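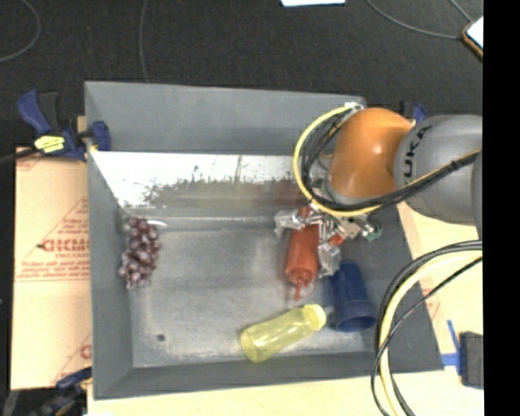
*Photo: Bence Szűcs for Usine*

# The Naltgate Gray Bin

I've been selling storage and play-kitchen bits out of my little shop for long enough to know that a bin is a hard thing to get people excited about. I'm going to try anyway, because I love this one!

The Naltgate is a big, gray, rectangular bin with sloping sides and a flat metal floor. The sides are matte and the floor is bare metal (cloudy scratches and all, as you'll see on the one Bence photographed). We've got the red squeeze bottle in there, plus the translucent yellow one, a dark blue cup and a bunch of dark red grapes, and there's still a wide stretch of floor left over in the middle. That's pretty much how mine looks at home on a Thursday night, except mine also has three spatulas and somebody's mitten.

## What I use it for

Mostly the stuff that doesn't stack. Squeeze bottles are my big one. They fall over in a cupboard, they roll in a drawer, and the pointy nozzle always catches on something. Lay them down in the bin and they can roll as far as the wall and that's it. I keep ketchup bottles, the picnic cups and the kids' pretend food together, and when we have people over I carry the whole lot outside in one trip.

Wendy Goodall, who ordered two from me in May, uses hers under the bench in her craft room for paint bottles. She wrote to ask if the sloping sides waste a lot of space. A little, yes. If you want to pack square boxes right up to the wall, get something straight-sided (I stock the Citis tub for that, and it's cheaper too). But for round and odd-shaped things I like the slope, it's easier to get your hand around them and wiping down the corners isn't such a chore.

## About those scratches

The metal marks. I want to say that up front so you don't open the box, use it for a month and write me a sad email. You'll get cloudy patches, pale worn spots where things get dragged, little streaks along the seams. I think it looks great! Nigel Clegg sent his back over it, and I gave him his money and sold that same bin the next morning to a lady who wanted one already broken in.

If you'd like to keep it nicer for longer, put a tea towel down first. Skip scouring pads. Warm water, a drop of dish soap and a soft cloth are all I've ever used on mine, and I dry it right after.

Shiny metal also bounces light all over the place, so if you're planning to keep it under a bright lamp, expect some glare. My mother moved hers to the other end of the counter and was much happier.

## The details

- **Color:** gray, one color only (I've asked Urrutia about a green and they're "thinking")
- **Sides:** matte, sloping
- **Floor:** flat metal
- **Lid:** none, sold open
- **Price:** $300 for one, or $400 for the pair if you pick them up from the shop
- **In stock:** 19 as I write this
- **Ships in:** 5 working days

Yes, it's a lot of money for a bin. It's a workshop bin, built for people who throw things into it all day, and the price is the workshop price. I don't get much of a discount and neither do you, sorry. The pair deal is the one to go for, and if you only need one, find a friend to split it with.

The bottles, cup and grapes aren't included. I get asked that more than you'd think, mostly about the grapes.

## Ordering

Use the button at the bottom, or call the shop and ask for Vesela (me). If you're coming in person, park around the back and bring someone to help you carry, especially for a pair. Ketill Bundgaard does our local deliveries and can bring one up a flight of stairs if you tell us beforehand. Please do tell us beforehand.

Returns are fine as long as it comes back in its own box. Scratches don't bother me, so you can use it first and make up your mind. If you're stuck between this and the Citis, send me a note with what you want to keep in it and I'll tell you which one I'd get.

Vesela Todorova

**[ Add to cart ]**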